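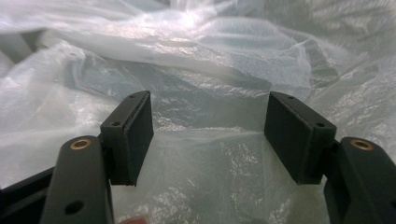
Shagufta Ansari thinks the pads should come out of consumables and go on the equipment request with the grippers, and that if we split them across two lines again we will get the grippers approved and wait another quarter for something to put on them. She is probably right. Last year's split cost us most of the spring.

2021-03-16
Skirndale, film and bag handling. Planning notes for the hand-held gripper order. Draft goes to Hubert first, then purchasing.

Ceiling for the request is $3000, all in. Anything over that goes to the capital round, and the next one is too late for Skirndale.

Quote from Cludura: $885 per hand-held gripper, complete with linkage, arms and one pair of pads. Spare pad set (two pads, mounts, screws) $87. Lead time 18 working days from PO. Shipping included in the unit price, confirmed by email.

Option A, three grippers and three spare sets:
3 x 885 = 2655
3 x 87 = 261
Total 2916, leaves 84.

Option B, two grippers and the rest in pads:
2 x 885 = 1770
6 x 87 = 522
Total 2292, leaves 708.

Option C, two from Cludura and one from Nandix. Nandix has not sent a price. They want a call first. Parking this one unless Senad gets a number out of them before the draft goes in.

I started the week in favor of A. Thin film has moved me toward B. The sheet folds over itself and most of the time the operator is closing on several layers, so the amount of material between the pads differs from one grab to the next. What matters there is the state of the gripping face, and a third gripper with tired pads adds nothing. Senad disagrees: with two grippers and one down for repair, we are back to a single station, and he has had to run that way before.

Points for the spec sheet:

Pad block, flat inner face. Keep the rectangular shape. Thaís tried the rounded ones from the old kit on bags and did not like how little of the film they took hold of. No numbers on this, just her notes.

Layered pads. Ask Cludura whether the front surface can be bought separately from the mount. If it can, the $87 set is the wrong item and the whole pad line shrinks. The quote does not say either way.

Screws. Two per pad. Get the thread size in writing. We have been pulling from a mixed drawer and at least one pad has gone back on with the wrong length.

Brass inserts in the arms. These must be on the new units. Last batch offered to us had plain holes as a cost reduction and the answer is still no, at any discount.

Color. Matte black is fine. Shiny parts make trouble next to translucent film, where there is enough glare already.

Work surface. Alcides asked whether the request should also cover a matte mat for the table. I would like one, but it is a different vendor and a different form. The $84 left under A would probably cover it. Under B there is no question. Leave it off the draft and buy it from the room budget.
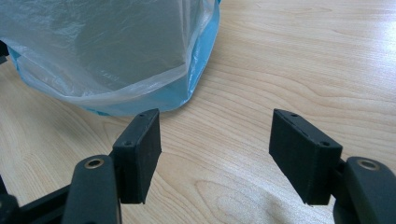

The other thing the mat would change is comparability. Everything recorded so far was done on bare wood. If we put a mat down at the same time the new grippers arrive, we change two things at once and will not be able to separate them afterward. So: new grippers first, mat second, with a set of repeat grabs in between. Alcides is fine with this order.

Wear. We have no real replacement interval for pads. The current practice is to look at the edges and swap when somebody complains. For the request I need a defensible number, and right now I would be making it up. Proposal: mark each pad with a date when it is mounted, log the swap, and note the reason (edge chipped, face smooth, screw hole stripped). Start on the pads we have. Even a short log will help when purchasing asks why we need six sets – and they will ask.

Storage. New units go to Guimarães with the rest of the hand tools. Two free shelves there. Spare pads stay at the bench, in a labeled box, away from the screw drawer.

Senad's objection, again. He suggests a middle option that I had not priced:

Option D, three grippers, one spare set, mat on the same order if Cludura will supply it.
2655 + 87 = 2742, leaves 258.

It covers downtime and leaves us short on pads in the second half of the project. If the front surface turns out to be sold separately, D is clearly the best of the four. If not, I still lean B. Everything hangs on that one answer from Cludura.

To do:
Me – email Cludura on separate front surface, screw thread, inserts.
Senad – Nandix price, or drop them.
Thaís – start the pad log, mark the mounted pads.
Alcides – mat size and price, room budget.
Hubert – check that pads are allowed on an equipment line at all. If they are not, Shagufta's plan falls over and we need to know before the draft is finished.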